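At Skavanik, the training of a household robot begins with a person and a pair of hand-held grippers. The operator performs each tidying task by hand while a camera on the tool records every motion — in all, 164 demonstrations were gathered by December for the Stockdale program. 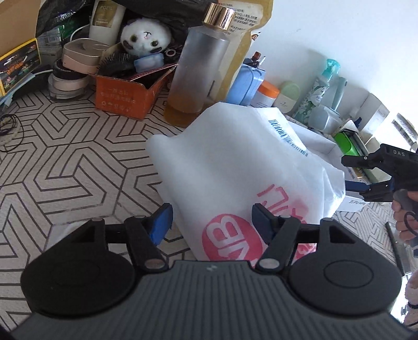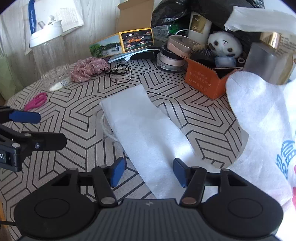
Speed, according to Hendum, matters less than a steady hand, and an operator who hesitates over a soft bag will teach the robot to hesitate as well. New operators practice for almost three hours before their recordings are accepted.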